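21st May, bench 2. Drilico gripper kit, trial unit, socket work on the Dell board.
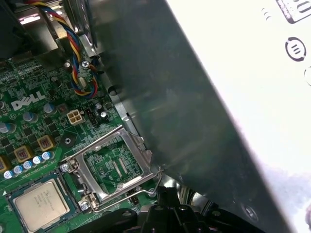
Wrist camera view. Load plate open, processor in socket, gripper tip near the end of the wire lever.

Purpose of the trial: decide whether the kit is worth buying for the board strip-down cell. The quote from Jusent covers the gripper, wrist camera, mounting plate and one year of support. Loan unit goes back at the end of the month unless we sign.

Setup
- Board left in its case. Case clamped to the bench plate.
- Kit mounted on the old arm with the adapter supplied. Bolt pattern matched, no drilling.
- Controller firmware as delivered. Did not apply the update, want the numbers on one version.
- Grip force limit 20 N for all lever work.

Task under test is lever and load plate only. Lifting the processor is a separate quote line (vacuum tip) and we don't have that part.

Log so far
- 1,037 attempts since the loan started, counting all boards and both tip shapes.
- 837 logged as good. Good means lever released, plate open past the stop, no contact alarm.
- Most of the rest are contact alarms on approach. The arm stops, backs off and waits for a reset. No bent pins found at inspection.
- Wide tip dropped from the trial after the first week. It fouls the lever curl. All work now on the narrow tip.

Access
The case wall next to the socket is the real limit. The lever end sits close to the sheet metal and the tip has to come in steeply, with little side room. The vendor's path planner wants a flatter approach and will pick one if the wall is missing from the model. Wall added by hand as a keep-out block. Cables by the wall are not modeled and probably can't be, they lie differently in every case. Same goes for the wire bundle that loops over the board. For now: operator checks cables before start.

Camera
Focus is fine at working distance. Exposure is not. Anything white past the case wall blows out, and auto exposure hunts when the wrist turns. Locked exposure works better but needs a value per case type. Asked Jusent if the exposure region can be set to the socket area only. No answer yet.

Cost
Setareh Mirzaei did the sums against the Flosia unit. Flosia is cheaper, but with no camera and a longer body, so it would not clear the wall without a new bracket. Almost 70 minutes to teach a new case type on the Drilico kit, not timed on Flosia.

Open
- Repeat with a deeper case, same tip.
- Get a price for spare narrow tips.
- Ask Mohammadi whether their cell runs boards in the case or out of it.
- Vacuum tip: loan or no loan, need a yes from Jusent before signing.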